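Cord Clutter: How to Sort Every Cable in the House in One Evening

Posted by Lensa Araya in Home Fixes

Quick one, I have 20 minutes before pickup. You asked for the cord thing after my last post so here it is. No fancy organizers. You need a roll of hook-and-loop tape, masking tape, a marker, one shoebox. Done.

Step 1. Pull everything out

Drawers, behind the TV, the bag in the closet you pretend isn't there. All of it on one big surface. Don't sort yet. Anything still plugged in stays plugged in, we get to those later.

Wipe each cord with a barely damp cloth, unplugged obviously. Dry before you coil. Look for cracks, bare wire, bent prongs, brown marks near the plug. Damaged ones go out. Not in the "maybe fix" pile. Out.

Step 2. Learn the loose loop

Most cords die from being wrapped too tight. Make a loop as wide as your hand is long, let the cord fall the way it wants, give it a little half twist between your fingers each time around. If it fights you, flip it over and try the other way. Never fold it at the plug.
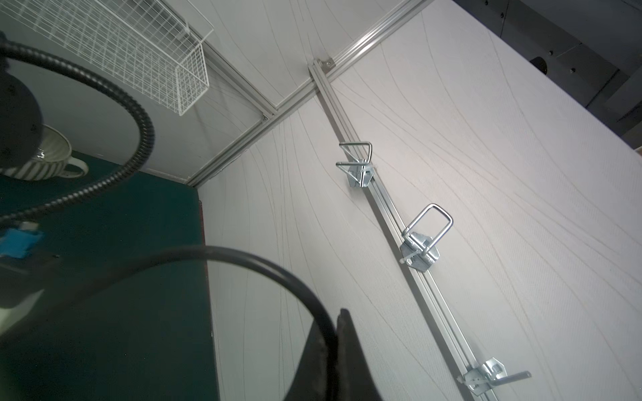 Go for a wide, easy curve, no sharp bends.

Thick cords need a bigger loop. Thin phone cords can go smaller, three fingers is fine.

Fasten with one strip of hook-and-loop, 14 cm is plenty for anything in a normal house (sorry, my roll is marked in metric). No rubber bands, they go sticky and leave gunk. No twist ties either if you can help it.

Step 3. Label both ends

Masking tape flag, folded over on itself. Write what it belongs to, not what kind it is. "Printer" beats "black one". My neighbor Obsa writes the month on his too, so if it still says October a year later and he hasn't touched it, gone. Stealing that.

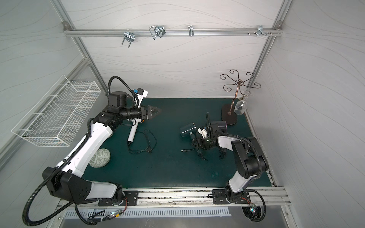 Chargers with no owner get their own pile. Check the tiny print on the brick for volts and amps and match it to your gadgets before you toss. I had a Zulitz brick rattling around for ages and it was for the baby moniter. Two unknown ones left after an evening of this is normal. Give them a month in the shoebox, then recycling.

Step 4. Cords that live on appliances

Mixers, irons, dryers, curling wands. Different rules. Let it cool all the way first. Then loop the cord seperately and hang it or lay it next to the thing. Winding it around the body is what everybody does and it pulls hard on the spot where the cord goes in. If you have to wrap, leave slack at that end. 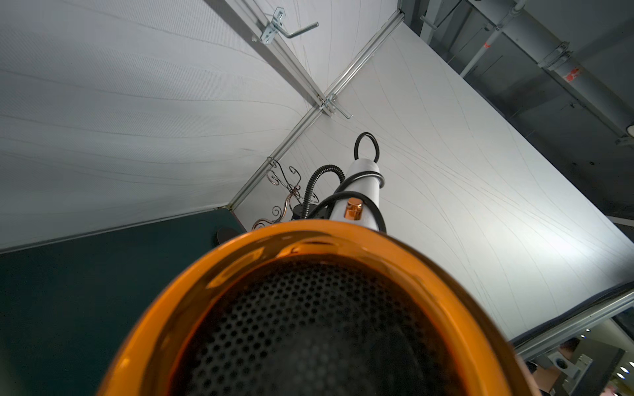
Hair dryer cords get wrapped around the body a lot. Check yours where it meets the handle.

While you're at it, clean any vent or filter you can reach. Old toothbrush, unplugged, two minutes.

Step 5. Put back less than you took out

One shoebox for spares, lid off, coils standing on edge so you can read the flags. Extension cords on a hook by the door. Everything else goes with its gadget.

Behind the TV do one cord at a time. Unplug, label, replug, next. Robel did his all at once and spent the night guessing.

Redo it when the lid won't close. Next post is the junk drawer, bring snacks.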